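Plera Household Textiles Reuse Study
Interim progress report, second period
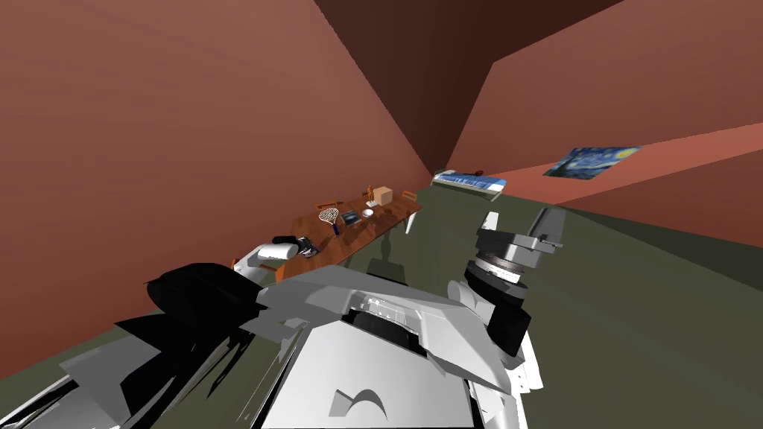 Figure 1. Rendered view, with a table beyond.

1. Status

Work in the second period covered collection, sorting trials and the first round of wash testing. Collection and sorting are on plan. Wash testing is behind by one work cycle for reasons given in section 4. No change to the total budget is requested, but we ask for approval to move funds between two lines (section 6).

2. Collection

The target for the period was 1,000 kg of used household cotton and cotton-blend textiles, mainly sheets, towels and table linens. The target was met in June. Most of the material came through the Makar depot, with the remainder from the two drop-off points opened under the first period. Clothing was excluded at intake, as agreed in the original scope — buttons, zippers and mixed linings would have required a separate sorting line.

Moisture at intake was higher than planned. Bags stored outdoors at one drop-off point had to be dried before weighing. Abimbola Okeke has moved that point under cover and the intake form now has a field for bag condition.

3. Sorting

Material is sorted into four grades by fiber content and wear. Grade A is suitable for direct resale, Grade B for cutting into wiping cloths, Grade C for fiber recovery, and Grade D is discarded. Of the collected weight, 478 kg was placed in Grade B. This is the largest single fraction and is higher than the original estimate, which assumed that more of the towels would be fit for resale.

The boundary between Grades B and C caused most of the disagreement between sorters. The written rule referred to "visible thinning," and sorters applied it differently to terry cloth and flat weaves. Ilgın Sönmez rewrote the rule with separate reference swatches for each weave. A repeat sort of retained bags with the new rule gave closer agreement, and the revised sheet is now in use on both shifts.

4. Wash testing

Each test lot of wiping cloths is to be washed through 50 cycles and checked for weight loss, absorbency and lint. The first lot has completed the series. Lint release was high in the early cycles and then leveled off. Absorbency improved over the same interval, presumably as softener residue was washed out. The second lot was stopped partway when a drain valve on the Psarras washer failed. The valve has been replaced, but the lot was left standing in water and has been withdrawn. A new lot has been cut from the same bags and will start on Monday.

Orhun Güler has asked that edge fraying be recorded as well. Unhemmed cloths lost more weight than hemmed ones, and the present method cannot separate fraying from general lint loss. A simple edge-trim measurement will be added from the next lot onward.

5. Buyers

Plarnik has received sample packs in two sizes and prefers the larger. Price has not been discussed. Its main condition is that colored and white cloths be packed separately, which adds a step at cutting but needs no new equipment.

6. Budget

Spending is within 2 percent of plan. Transport is under budget and laboratory costs are over, the latter due to the repeat lot. We request approval to move the unspent transport balance to laboratory costs.

7. Next period

Complete wash testing on the remaining lots. Begin fiber recovery trials on Grade C. Agree on pack size and color separation with Plarnik. Submit the revised sorting sheet as an annex to the next report.

Prepared by Songül Karabulut
Reviewed by Ilgın Taşdemir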